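Forum Textilpflege > Waschen und Reinigen > Langflorplüsch: Flor nach Handwäsche verfilzt
Seite 1 von 1

v_pinto
Verfasst: Dezember 2022
Ausgangslage: mehrere Plüschtiere mit langem, gelocktem Flor, laut Etikett 92 % Polyester, Rest Polyacryl. Handwäsche mit Feinwaschmittel, liegend getrocknet. Ergebnis bei einem Teil der Stücke: Spitzen verklebt, Locke weg, Griff stumpf. Ausgebürstet mit Drahtbürste, danach eher schlechter. Gibt es ein Verfahren, das die Locke erhält?

Gosselin_202
Drahtbürste ist bei gelocktem Flor falsch. Die Locke ist thermisch fixiert, mechanischer Zug streckt die Faser und richtet die Spitzen auf. Grobzinkiger Kamm, nur an den Spitzen ansetzen, bei Restfeuchte. Welches Waschmittel, welche Dosierung?

v_pinto
Flüssigwaschmittel für Wolle, Dosierung nach Packung. Gespült zweimal.

Gosselin_202
Zweimal reicht nicht. Die Füllung hält Tensid zurück und gibt es beim Trocknen an den Flor ab. Ich spüle vier Mal, das letzte Mal mit einem Schuss Zitronensäure.

T. Pillai
Widerspruch zur Zitronensäure. Auf Polyester bringt sie nichts, bei Metallteilen in Gelenken oder Stimmen schadet sie. Klares Wasser, Temperatur unter 30 Grad, fertig. Dass Rückstände aus der Füllung wandern, stimmt dagegen.

Teddy in Braun, Langflor gelockt:
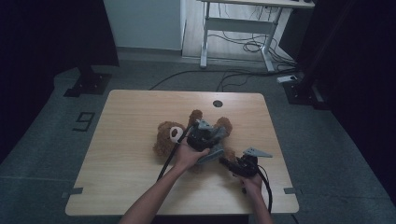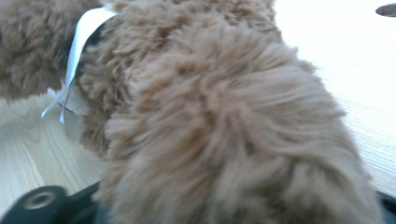 Bei dieser Art Flor arbeite ich in Strichrichtung von der Naht weg, in Partien von 7 cm, und lasse jede Partie antrocknen, bevor die nächste drankommt. Föhn nur auf Kaltstufe. Wer mit Warmluft rangeht, riskiert, dass sich die Kräuselung setzt, und zwar in der Lage, in der sie gerade liegt. Das bekommt man nicht mehr heraus.

Gosselin_202
Die Metallteile lasse ich gelten. Kaltstufe halte ich für übertrieben. Polyester verformt sich nicht bei 40 Grad Luft.

T. Pillai
Am Düsenausgang sind es keine 40 Grad. Ich habe bei meinem Gerät auf mittlerer Stufe 92 Grad gemessen, Abstand 2 cm. Polyacryl im Mischflor reagiert deutlich früher als Polyester.

Niall A.
Dazu passt meine Erfahrung vom November. Zwei gleiche Zuschnitte Meterware von Dridivach, einer kalt, einer lauwarm getrocknet. Der lauwarme hatte platte Stellen, wo er auf dem Gitter lag. Kann aber auch vom Gitter kommen, beim kalten hatte ich ein Handtuch drunter.

Gosselin_202
Dann ist der Vergleich wertlos.

Niall A.
Eingeschränkt brauchbar. Ich wiederhole ihn mit Handtuch bei beiden.

v_pinto
Zwischenstand: ein Stück noch einmal gespült, vier Durchgänge, ohne Säure. Das dritte Wasser schäumte noch leicht. Griff nach dem Trocknen besser, Locke an den Armen wieder erkennbar, am Bauch nicht. Dort hatte ich am stärksten gebürstet.

T. Pillai
Gestreckte Faser kommt nicht zurück. Am Bauch kannst du höchstens die Spitzen kürzen, oder du lässt es so.

v_pinto
Bleibt so. Beim nächsten Stück nehme ich den Kamm. Zinkenabstand?

Gosselin_202
4 mm, abgerundete Spitzen.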